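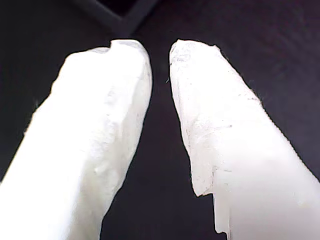 Fingertip covers have eaten most of my July, so that's what you're getting from me this issue. The small sorting cell at Ridska (we call it Niazi, after the program it runs) picks up lightweight parts all day with a two-finger gripper, and the wrap on those fingers takes every bit of the wear. The right one is overdue. There are little dark specks and gray smudges across the middle, a fuzzy fringe up along the outer edge, and lower down a ragged step where a layer seems to end. The left is lumpier and more wrinkled but a lot cleaner, so it can wait – I'm changing both anyway, because a fresh cover next to an old one throws the grip off center and then I'm back at the teach pendant for an hour.

I used to change them every 3000 picks. Over the spring I cut that to 2000, and the dropped parts pretty much went away! It does mean more time with the cell locked out, but I've got the job down to a decent routine now. Power off, lock on, air bled down. Peel the old layers from the base toward the tip, wipe the bare finger and let it dry properly. Then wrap upward with a small overlap and don't pull hard. I pulled hard for months, and all it gets you is a cover that creeps back down and bunches up on the inside face, right where you want it flat.

After that I bring the jaws together slowly and look at the gap at the tips. If one side touches early I redo the wrap. I've tried fixing it in the offsets instead and always regretted it by the next shift. Then it's 75 test picks at half speed, with me standing there drinking coffee, and back to normal running.

Vetari has a molded sleeve that's supposed to slide right on, and I have 5 of them coming to try. I'll put a pair on the Stistis cell first – it's slower, and easier to reach into – and let you know how they hold up.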